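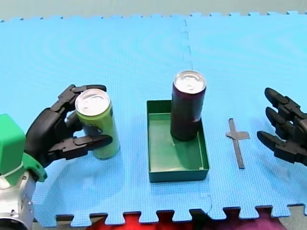
Report on the July visit to the Darholm beverage handling rooms

The visit was arranged by Duangkaew and attended by members of its packaging and serving group, led by Edileuza Lins. The party was received at the main entrance by Sunee Yimyam and taken first to the tasting area, where the Jenanix range of canned drinks is kept for review. The site holds 3,466 cans for this purpose, stored by flavor and checked against a written register.

The second part of the morning concerned trays and table layout. Ms. Yimyam explained that slim cans are less steady than standard ones when a tray is carried, and that the height of the tray wall matters more than the floor area. The group saw a green tray with low walls set out on a blue interlocking foam mat, together with two cans, one lime green and one dark purple, both with silver lids. Members remarked that the two colors were easy to tell apart at a distance, and Ms. Lins asked whether the same would hold under evening lighting.

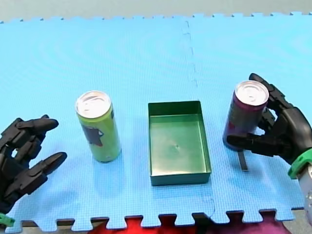 The reply was that color alone is never relied upon – servers are also taught to check the printed side of the can before it leaves the tray. Foam matting is preferred at Darholm for layout work, as it softens the noise of cans being set down and can be replaced one tile at a time.

After a short break, Prapai Jaidee presented the serving guide prepared with Dikurex. It runs to 16 pages and covers the loading of trays, the spacing of cans and the return of empties. Around 100 copies have been given to partner venues. Members asked that the section on slim cans be expanded, and Ms. Jaidee agreed to send a revised draft to the group.

The group wishes to thank its hosts for their time. Requests for the serving guide should be addressed to Wanpen Yensuk at the Duangkaew office.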